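Bench Notes: three weeks with the new hand-helds

If you've walked past the back room any time in March and wondered why there's so much candy on the table, hi, that was me. I've been trying out hand-held grippers for Clamitcombe, and since three of you have now stopped me by the coffee machine to ask how it's going, I figured I'd write it up for the newsletter and save my voice.

Quick background for the folks in sales and shipping. Before we teach an arm to pick something up, we like to do it ourselves a whole lot of times with the same kind of fingers the arm will have, with a camera riding along on the tool. You squeeze, the jaws close, the camera records it, and later Godfrey Nzioka's training setup gets to chew on the results. Up to now we've done all of that on the old Fastura pair, which we love and which weigh a ton. My wrists have opinions about the Fasturas.

So this round was old pair versus new pair, same items, same table, same people. Wumpini Acheampong and I did most of the picks, and Nidia Mosquera took the late afternoons. We got through 1,394 picks by the end, and I'd like it known that Wumpini did way more than his share while I was out with that cold.

The first thing I noticed with the new ones is that I quit thinking about my hands. With the Fasturas I'm always fighting the trigger a bit, and by the second hour my picks get sloppy and I start nudging things over. With the new pair I went 61 picks in one sitting before I wanted a break, and even then it was mostly that I wanted lunch. The second thing is that small boxes are still a pain! Big boxes, fine, jars, mostly fine, but a little light carton wants to scoot away from you the second one finger touches before the other does.
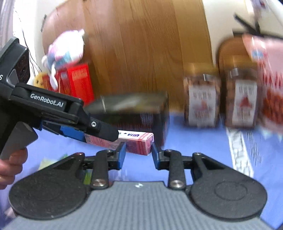
Two grippers, one little pink-and-white box. The blue fingertips are the part we kept arguing about.

About those fingertips. Lizeth Chambi thinks they're great and wants them on everything. I'm more in the middle. They line up nicely and I can see exactly where they are on video, because nothing else on the tool is that color (a problem when your table is blue too, and yes, Godfrey has already mentioned the table). What I don't love is how they do on slick packaging. If I come in straight, no trouble. If I come in at a slant, I get a slow slide and then a drop. Out of 35 slanted tries on glossy cartons I dropped 11, and I was being careful. The Fastura tips are uglier and softer and they just hang on better.

Nidia's fix was to slow way down for the last inch and let one finger kiss the box before closing. It works for her. I don't have the patience for it, and I'm not sure we want to teach an arm to be that fussy anyway, but Godfrey wants a batch done her way so he can compare. Fair enough.

Two-handed work is where the new pair really won me over. Handing an item from one gripper to the other used to be a comedy with the Fasturas, they're so wide that the bodies knock together before the fingers get anywhere near each other. Now I can bring the left one in at an angle, get a finger on the item, and let go with the right. I still whack them together now and then. Sorry to whoever was on the phone next door.

A few gripes so it doesn't sound like I'm on the payroll of the gripper people. Fast moves smear on the recordings, so if you swing your arms around the way I do, you'll be redoing picks. Wumpini is much steadier and his recordings come out a lot better than mine. Also, I'd like a fatter handle. Elif Naz Karabulut says it fits her perfectly, so I guess we're looking at tape for the rest of us.

What's next: Elif Naz has the Joso controller on loan and wants to see if picks from the new pair carry over to the arm without a bunch of cleanup. After that we do the Muñoz order, which is all soft pouches, and I have no idea how these fingers will like pouches. My bet is badly. Lizeth has bet me a sandwich.

If you want to give it a try, come by after 2 p.m. when the table's set up. It takes over an hour to get a feel for it, so don't plan on popping in between meetings. And please ask before you eat anything off the table, we need the packages full for the weights to come out right. The stuff in the drawer by the sink is fair game.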